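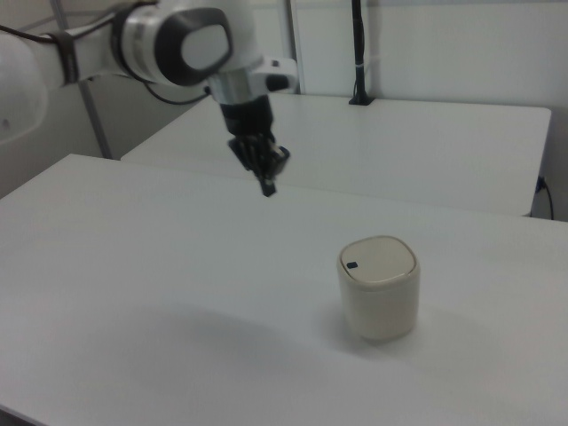

Progress report to Clendolex: open day at the Numier workshop

August 7, 2020

You asked us to attend the open day on the funders' behalf and say whether the next payment should go ahead. Our view is that it should wait until October.

What we were shown

The main bench had the white arm with the two-finger gripper, working over a small cream tub with a domed lid and a dark button set into it. Staff told us the task is to open the tub and close it again. We watched it for most of the morning. The lid came up on some tries and stayed put on others, and each time it failed the operator started the run again without making a note. When we asked how failures are logged, we got two different answers.

The second demonstration, sorting parts from the Dronberg site, was shown only as a recording.

Figures supplied

Numier reports 1,809 attempts since the last report, of which 1,195 are called successful. A further 105 were left out as "set-up runs". We asked for the rule used to decide this and have not had it. We also don't know how many of the attempts used the same tub in the same spot on the table, and a single tub tells us little about the mixed containers promised in the plan.

Spending

De Bruijn has billed 981 euros for spare gripper fingers. The invoice is in order. The wear seems high for such light work and we have asked for an explanation.

Before October

Numier should send the full log with the left-out runs included, repeat the demonstration with containers we bring ourselves, and show the sorting task live.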